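Naval & Coastal Forces > Procurement
Thread: Candari patrol boats, third delay
2022-04-07

keelhaul34
The Candari order has slipped again. The defence ministry now says the first hull goes to sea trials next spring, a year after the date in the contract. Lecomte is building the boats and Skiline supplies the radar, and each says the other is late. The price was 523 million when it was signed in March last year and it's now 813 million for the same number of boats. 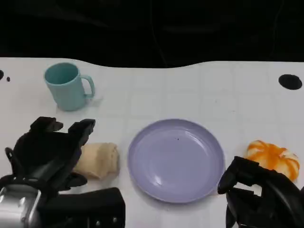
The old boats were meant to leave service when the first two new ones arrived. They'll now need another refit, and I can't find any money for that in the budget papers.

Benoît Arnaud
The two prices don't cover the same thing. The first was hulls and engines. The second includes spares, crew training and the new jetty at Primura. It's still a lot, but the boats themselves haven't gone up by that much.

keelhaul34
Fair point on the jetty. The training was in the first price though, page 149 of the annex.

Benoît Arnaud
That's basic training for the first two crews. The simulator was added later.

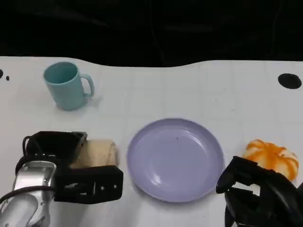
Light teal mug on the white table

port_watch
I don't see why they changed the radar at all. The set on the old boats works and the crews know it. Changing it halfway through the design meant a new mast, and a heavier mast meant doing the stability work again. 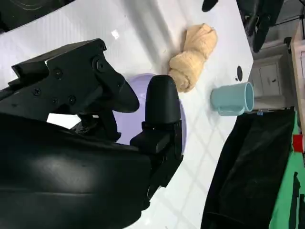

Didier Marty
The old set can't pick out small boats in a rough sea, and small boats are most of what they're looking for off that coast. I'd have changed it too. The mistake was signing for the hull before the radar was picked.

port_watch
Then buy six with the old set and fit the new one later.

Didier Marty
You'd pay for two masts. As I see it the ministry can do one of these:

1. Take the first hull without the new radar and use it for training only.
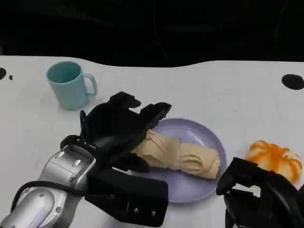 2. Hold the payments until Lecomte and Skiline agree a single date.

3. Cut the order and put the money into refitting the old boats.

I'd go for the second.

keelhaul34
Second for me as well. Does anyone know if the contract lets them hold payments? I've only got the annex.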